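Trekdale halts shoe-packing trials after gripper fault

ORITVILLE - Trekdale has suspended trials of its two-armed packing robot after a gripper failed to release on command during a footwear handling test at its Wasley site in February. No one was injured.

According to a company notice, the right gripper stayed closed for 46 seconds and the software stop had no effect. An operator then cut power by hand.
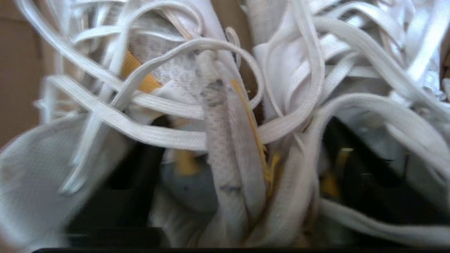
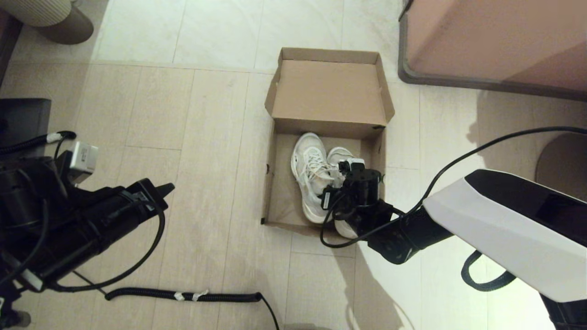
White sneakers in a cardboard box during work with the robot.

The notice said loose laces were a known snag risk but had not been confirmed as the cause. Wrist cables on all 10 units will be inspected before work resumes.

"The stop command should have worked the first time, and it did not," said Fongchan Yimyam, head of safety at Trekdale. Staff must remain outside the marked area while the arms are powered - a rule that also applies at the Nakpan site.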